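Decorative Painting, Level One
Handout 3: Glazing and floating colour

Read this before you come to the studio and bring it with you. We start with the practice boards, so have them based and sanded already. Two coats of the pale grey, left overnight between coats, then a light rub with fine paper. Boards based on the morning of the class are too soft to work on.

What a glaze is

A glaze is a thin, see-through layer of colour laid over a dry one. The colour underneath still shows and the two mix in the eye. A wash is thinned with water only. A glaze is thinned with medium, which keeps the paint open for longer and stops it breaking up as it dries.

For this course we use the Undix glazing medium, sold in the small bottle at the Ferreira shop. Other mediums will do if you have one at home, but drying times differ, so test yours on scrap first. The times given below are for Undix.

Mixing

Start with 5 parts medium to one part paint. Put the medium on the palette, then draw the paint into it a little at a time with a palette knife. Brushes leave lumps. The mix should slide off the knife slowly and you should be able to read newsprint through a thin smear of it.

If it looks streaky on the board, it is usually too thick. If it beads up, the surface is greasy. Wipe the board with a barely damp cloth, let it dry and try again.

Applying

Use the flat brush, 14 mm. Load it, touch it once to a paper towel and lay the glaze in long strokes in one direction. You have 3 minutes or so of working time before it starts to drag. Once it drags, leave it alone. Going back over a half-dry glaze lifts it and leaves a bald patch which has to be sanded out.

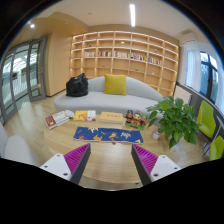
Let each layer dry fully before the next. A hairdryer on the cool setting is fine, held well back. Warm air skins the surface while the paint below is still soft, and the next layer will wrinkle.

Floating colour

Floating is the side-loaded stroke you will need for the shading on leaves and petals. Wet the flat brush and blot it until the shine goes. Dip one corner in the paint. Stroke it back and forth on the palette, always in the same spot, until the colour fades evenly from the loaded corner to clear water at the other side.

Keep the loaded corner against the line you are shading. Pull the brush towards you - turn the board if that helps. If there is a hard edge on the water side, the colour has crept across. Rinse the brush and load it again.

Practice sheet

Fill one board with straight floats, then one with curved floats. The Peslow leaf pattern from Handout 2 can be traced on to the third board. Base the leaves in mid green, glaze once in yellow, then float the dark side in blue-green. Leave the veins until next time.

For those sanding between layers, 3,000 grit is fine enough to take off dust specks without marking the glaze. Use it wet and with almost no pressure.

Materials for the next session

Liner brush, size 1
Fovia off-white, small tube
Your three practice boards, finished or not
Tracing paper and a stylus

Practice boards are due on 19th January. The finished tray is not needed until June.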